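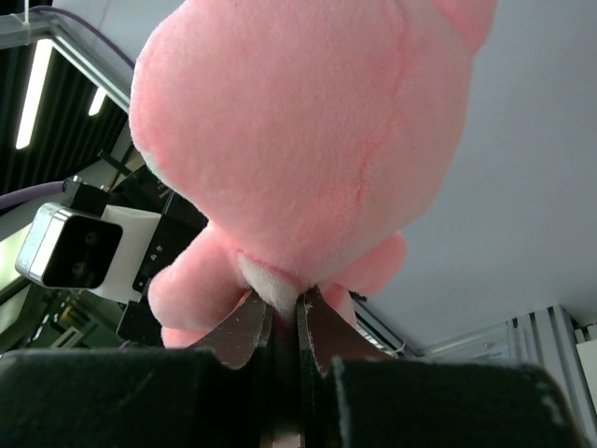 Right, sorting the soft toys before the move to Jirnside. I said I'd do it in June and it is now Friday, August 24, 2018, so this is me doing it. The rule is that anything with loose stuffing or a split seam goes in the mending bag, and anything that's fine goes in the wash. The big pink one has a wavy seam running down its head, so I checked all the way along that first, then where the white strip meets the pink at the neck. No gaps I could get a fingernail into. Wash pile.

Sizes are a problem. The Skastard boxes I bought are fine for books but a large plush fills one by itself. I have 10 boxes. I am not giving one each to the bears.

So the plan is vacuum bags for the big ones and a single box for the small ones. I've used the bags for duvets and they were all right. Will report back on whether a rabbit survives it.

Washing: pillowcase, knot in the top, 20 degrees, gentle. Short pile comes up all right if you brush it while it's still damp. Long pile I do in the sink because the machine mats it.

Someone asked about drying. Flat on the airer, turned over at lunchtime and again before bed. I don't peg them by the ears any more - the stitching on the grey elephant never recovered.

Mending bag so far: the elephant (ear), a penguin with a hole under the wing, two hand puppets that need new felt, and a snake I've been meaning to do for years.

For the puppets I've ordered felt from Šimko. Their white is a bit creamier than I'd like but it takes a stitch well and doesn't go bobbly. Thread is whatever's in the tin.

Ladder stitch for all of it except the felt. Start inside the seam so the knot is hidden, small bites, pull it up every few stitches and not at the very end. If the stuffing has gone flat, top it up before you close the hole. I always forget and have to unpick.

To the person who said just bin the old ones: no.

Charity bag is smaller than I hoped. The shop in Uker only takes toys with the safety label still sewn in and I cut half of them off when the kids were little. Those can go to the dog next door, minus anything with plastic eyes.

First load is in. Second load tomorrow if the airer clears. Van is booked for the second week of September so there's time, but I want the spare room floor back before then.

Also found: one mitten, a 2p and the remote for a telly we no longer own.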